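Stop Moving My Buttons

Posted 4/10/21 by Lech Marciniak

I've been using the same web browser for longer than I've owned my car, and last week it updated itself overnight and moved the bookmarks bar. Not far! Just enough that every click I made before coffee landed on the wrong thing. I opened the downloads list four times trying to get to my email. Then I went digging through the settings to put it back, and of course the setting had moved too.

So this is my rant about software updates, and you can skip it if you're one of those people who gets excited by a new icon set.

I do want security fixes. I'm not a lunatic, I don't run some ancient version with holes in it, and when Plallell (that's my browser, yes, the one with the silly name) tells me there's a patch, I install it the same day. My complaint is that the patch and the redecorating come in one box. If I want the hole in the window fixed, I have to let them paint the kitchen as well.

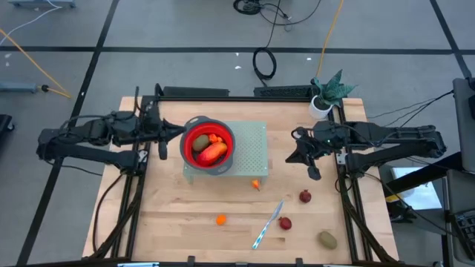 The folks at Makowska, who make the notes program I write these posts in, used to do it right. You'd get small fixes as they came, and then once a year, usually in September, there'd be a big release with a page telling you what was different. You could wait on the big one for months if you were in the middle of something. I wrote an entire manual for my old job at Allanwood that way, and the menus stayed put from the first page to the last. Now they push out whatever is ready whenever it's ready, and the release notes say "improvements and bug fixes." Which bugs? Improved for whom?

I went looking in the support forum after the bookmarks thing, figuring I was just being cranky. The thread asking for the old layout had 2,107 replies. Some of them were people yelling, sure, but plenty were from folks who teach computer classes or help their parents over the phone. Try telling your mother to click the star in the top right corner when the star is on the left now and it's not a star anymore. I've had that call. It was long, and we were both a little short with each other by the end of it.

The usual answer is that people get used to it, and they do! I'll be used to the new bar in a couple of weeks. But getting used to things costs time, and it's my time being spent on a decision I had no part in. Multiply that by everybody in an office with 100 desks and somebody's whole afternoon has gone into finding the print button.

What I'd like is pretty modest:

1. Let me take security fixes by themselves, with no layout changes riding along.

2. Keep a "classic view" switch for at least 6 months after a redesign, and put it somewhere I can find it.
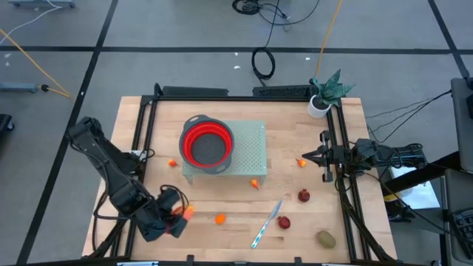 3. Write real release notes. If a button moved, say which button and where it went.

4. Leave my keyboard shortcuts alone. I mean it. Flotel, my file manager, swapped rename and delete on me two years back and I'm still checking the trash every time I tidy up a folder.

My nephew thinks I should just switch browsers, and I did try one over the weekend. It was fast and it imported all my bookmarks (into a folder inside another folder, but fine). Then it asked whether I'd like to try its exciting new look, and I closed it and went back to Plallell.

If you've found a way to get the bar back above the tabs, the comments are open. Please tell me which version you're on, too, as the trick I found from last spring points to a menu I don't have.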